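Troton Street Pantry: second report on the packaging reuse grant

Hi again, and thanks for being so patient with me on this one! I know you wanted it at the end of October and we're well into November now. The numbers took longer than I thought they would, mostly because the Ekham branch keeps its tallies on paper and I had to type them all in.

The short version is that we're in good shape. We set out to get 500 households signed up for the refill shelf by the end of the year, and as of last week we have 541. Of those, 301 have come back at least once, which makes me happier than the sign-up total does (anybody can fill in a card at a folding table, but walking back with your empties in the rain takes some commitment).

Kestport is still the busy one. Rice, oats and dish soap go out of there faster than we can restock, and we ran out of oats completely for two weeks in September. I've since moved our order up so it lands early in the month. Ekham is slower, though it has a nice steady crowd in the late afternoon, mostly parents on the way home from the school.

On the cardboard side, we take in small boxes and cartons from members and sort them by whether they can be used again or have to go in the bale. Small product boxes have been the hard part. People tear them open at the top, and once the flaps are gone they won't hold anything.

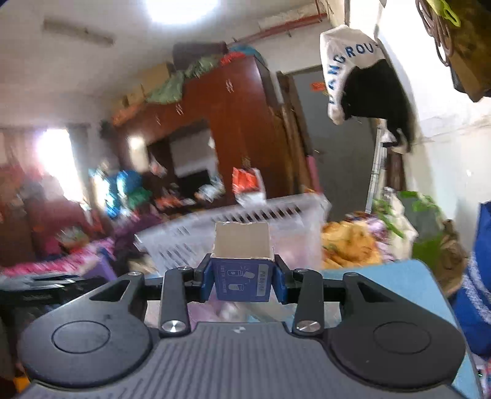

I've been talking to the Miranda warehouse about taking our bales directly, which would save us the pickup fee. They want a bigger minimum load than we can manage from one site, so I'm looking at storing both branches' cardboard together at Kestport and sending it over every other month. I'd like to try that in January if you're okay with it. It doesn't need any new money, just a bit of the transport line moved over.

Now the stuff that didn't go so well. The evening workshops were a flop. We held 2, hardly anyone showed up, and I don't want to keep paying for the room. What did work was setting up a table right by the refill shelf and chatting with people while they waited, so I'd love to put the rest of the workshop budget into that and into better signs. The ones we have now are tiny and they curl.

Spending is a little under plan, nearly all of it from the workshops we didn't run. The full sheet is attached. The scale at Ekham also needs replacing before spring, and I'll send you a quote for it separately once I have one I believe.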